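2022年5月5日 ブルーベリー区画 作業メモ

午前中、摘み取り園の北側から順に株を見て回った。3月の剪定で切り戻した列は新梢の出がそろっている。花は早生のほうが先に進み、中生はつぼみの房が目立つ。低い側の2列だけ葉色が薄く、株元の土を握ると水気が多い。排水溝の出口に落ち葉がたまっていたのでかき出した。

土のpHは薄い列が高め。去年の秋に硫黄をまいた場所とまいていない場所の境がはっきりしないので、Zengさんに当時の図面を探してもらう。見つかるまで追加の施用はしない。

点滴チューブはTalavera区画の末端で圧が落ちていた。フィルターを外して洗い、継手を1か所交換。バルブを開けて末端まで水が来るのを確認した。タイマーは18分のまま。来週も雨が少なければ延ばす。

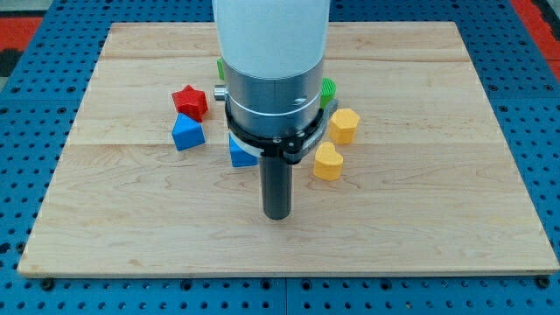 午後はマルチの補充。木材チップを株元に広げ、幹のまわりは手のひら一枚ぶん空けた。Baxterさんの列は前回厚く盛りすぎていて、幹に接している株がいくつかあったので崩した。チップの残りは少ない。次の注文はCatacutanさんに頼んだ。

防鳥ネットの支柱を点検。入口から見て右奥の1本が傾いている。根元を掘って突き固めたが、まだ少し動くので控えのワイヤーが要る。ネット本体は倉庫から出して広げ、破れを糸で縫った。張るのは花が終わって実が色づく前。受粉のハチの出入りがあるうちは張らない。

摘み取り用のかごは200個を洗って乾燥棚へ。取っ手の割れたものは別の箱に分けた。帳簿の資材番号は2639で続きから記入。

残り:
・pHの再測定(薄い列、株元と通路側の両方)
・支柱の控えワイヤー
・駐車場の案内板の塗り直し
・予約受付の開始日をEspirituさんと相談。早生の着果を見てから決める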